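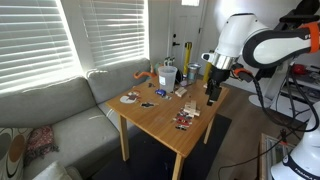
Seo-ah Woo, teleoperation and data, Lurnitz project

2023-01-14

Continued the tabletop task in the living room setup. The arm is the Franka with the parallel gripper, driven by remote control from the second desk. The task for this round: take the blue toy car and put it down beside the stack of wooden blocks, without touching the stack. The other things stay on the table as clutter.

Episode counter was 1,853 when I began and 1,947 when I stopped. I marked 8 of them as bad. In two I closed the fingers too early and pushed the car instead of gripping it. The others are my hesitation: I stop above the car, correct, stop again, and the policy will learn this stopping. Please, if you are not sure of the approach, abort and start again. Do not save it.

Notes for Amissah, who takes the next block:

- The steel tumbler is a difficult neighbor when you come in from the back. I go higher over it and descend late.
- Blinds stay closed, but the window side is still very bright. Check the exposure before the first episode, I forgot it once in July and we lost a full set.
- Keep the single block to the right of the car. I did not move it in this round.
- Wrist cable: look at the orange clip before you rotate the wrist far.

Still open: the control delay feels longer than last time. I did not measure it. Will ask Grotero for the log script and try again with the same start positions.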